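Seat Cushions and Covers: Care Notes for the Cold Months

The heating in the Brindow building came back on last week, and the usual questions about knit seat covers have started to arrive. Most of them concern shrinkage and pilling. The notes below replace the sheet issued in February, which had the wrong drying advice for cotton blends.

Check the fiber label before anything else. Cotton and acrylic knits tolerate a cool machine cycle on low spin. Wool does not, unless the label says so, and should be soaked flat in cold water with a wool detergent. Blends follow the rule for the more delicate fiber. If the label is missing, treat the cover as wool.

Remove the insert first. Foam holds water in the core long after the surface feels dry, and a damp core will smell within two days. If the insert itself is stained, sponge the area and stand the foam on edge near an open window. Polyester fill can be machine washed in most cases, but it clumps, and it has to be broken up by hand while still slightly damp.

Striped covers need one extra check. Dark yarn next to white yarn can bleed on the first wash, and the stain sets if the cover is left wet in the drum. Press a damp white cloth on a dark stripe for a minute. If color transfers, wash the cover alone in cold water and take it out as soon as the cycle ends.

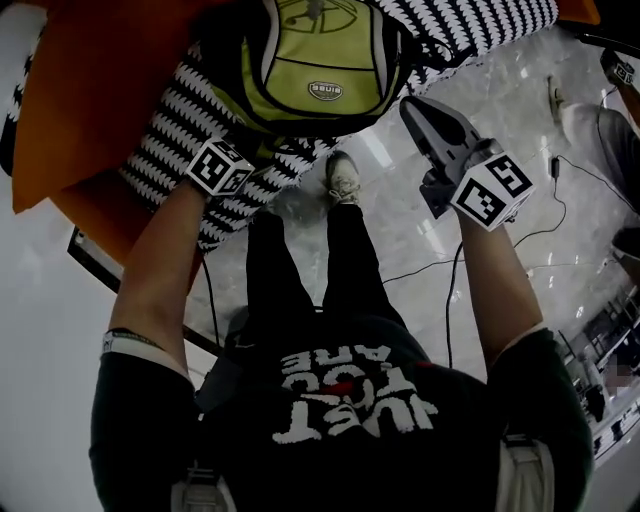
A reader from the Saavedra office objects to the cloth test, saying that it passed on both of her covers and the dye ran anyway in the machine. She now adds a color catcher sheet to every first wash, whatever the cloth shows. The objection is fair. A one-minute press detects loose surface dye only, and a longer cycle will draw out more. We have added the sheet to the recommended steps for any cover with high-contrast yarns.

Drying is where most of the shrinkage happens. Lay the cover on a towel, pull it back to its measured size and leave it flat. Hanging stretches the knit along the top edge - the stripes will then sit crooked on the seat. Tumble drying is acceptable for acrylic on the lowest setting only.

Pilling can be removed with a fabric comb. Work in one direction with the cover on a hard surface, and stop at any loose stitch.

The Hindico order form for replacement inserts is open again. Measure the old insert at the seam, not across the crown, and give width before depth. Ties and zippers are listed on page 9. Orders placed through Muko should be sent separately, as the two suppliers use different foam grades.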